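Reviews › Clothing and Safety › Junior Sailing

Uveck Cadet buoyancy aid, after one season

Print this page | E-mail to a friend | 12 shares

Our club bought the Uveck Cadet for the beginners' group in April, to replace the old Nerkov vests. One vest costs 59 euros. My daughter has worn hers in 31 sessions, mostly in the Optimist, so I think I can now write something fair.

The fit is the best part. There are 2 straps at the waist and a front zip, and small children manage it without help. The foam is soft at the shoulders and does not push up to the chin when they sit low in the boat. 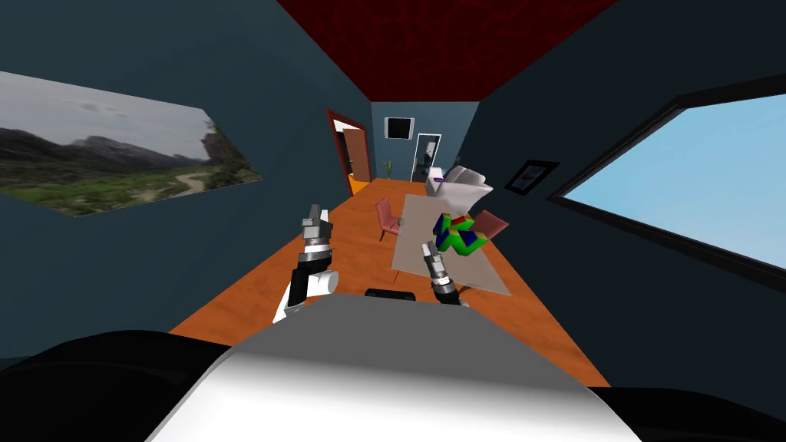

Colour is my first complaint. The Cadet is sold only in grey and white, and for a child in the water on a dull afternoon I want orange or yellow. The tones are much like the rendered robot's body here, light grey going to bright white, which is pleasant to look at on a screen but not easy to find between waves. Garrido makes a similar vest in red for a little more money.

The zip also needs care. Salt made it stiff by June, and Lautaro Paredes, who teaches the group, now rinses all the vests himself after sailing.
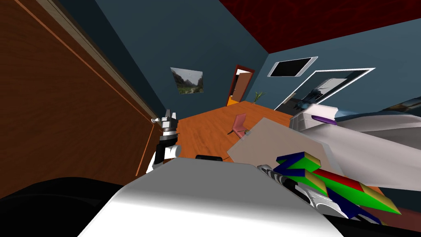

Drying takes a long time, and this matters if you keep the vest at home. Ours needs a full night on a wide hanger, away from the heater. A corner beside a doorway, like the one with the small potted plant, would suit it well — the air moves there and the water does not drip on anything important. The Clarora vest we had before was dry by breakfast.

I would buy the Cadet again for calm water and short sessions. For racing I would look at Garrido first.

Filed under: Juniors, Dinghy Gear, Buoyancy Aids
3 comments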